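Comparison of Two Controllers for a Two-Handed Robot
Student Project Report
Author: Mamta Pandey
17 July 2023

1. Purpose

The project compared two hand controllers, Clemia and Ondow, on the same pair of jointed robotic hands. Clemia sets each finger joint separately. Ondow closes the fingers together and stops them when the motor load passes a fixed limit. The department wished to know which should be used for teaching from February onwards.

2. Method 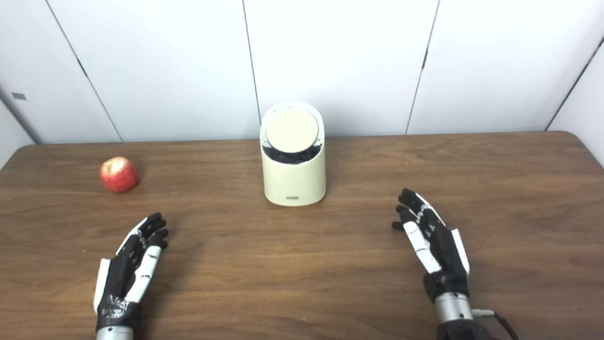
Each controller was given 50 attempts at picking up and 50 at placing, making 200 attempts in all. The operator returned both hands to a palms-down position before every attempt. The apple was placed towards the back of the table, on the left, and the cream container was stood between the hands, so that neither hand began in contact with an object. An attempt was counted as a success if the object was lifted clear of the table and held until the operator gave the stop command.

The speed limit and the head camera settings were the same for both controllers. The operator changed over after each block of attempts in order to spread the effects of practice.

3. Results

Clemia gave the better results with the apple. The separate joint settings allowed the thumb to be brought in late, and fewer grasps slipped. Ondow was quicker to learn and did well with the container, but the right hand often stopped short when the thumb met the side first. The effect was most marked when the hand approached with the palm facing left.
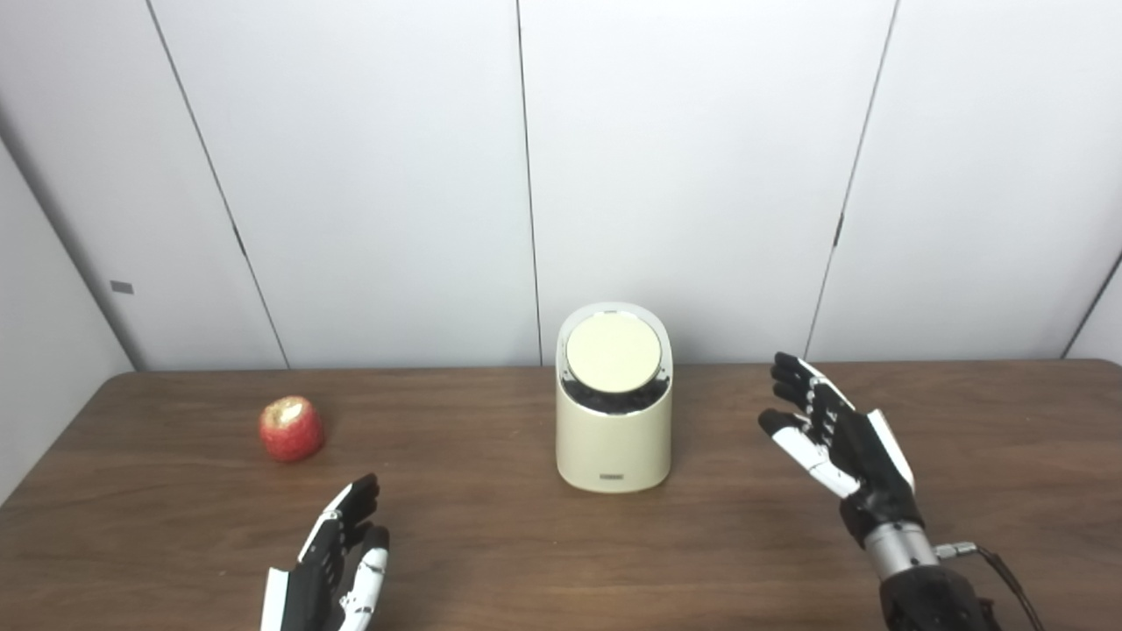 Figure 2. Right hand with palm turned towards the container; left hand lower and nearer the operator's view.

4. Limits of the work

A single operator carried out all attempts. The load limit in Ondow was left at its supplied value of 63 and a lower setting was not tried. The results should not be applied to softer objects without further testing.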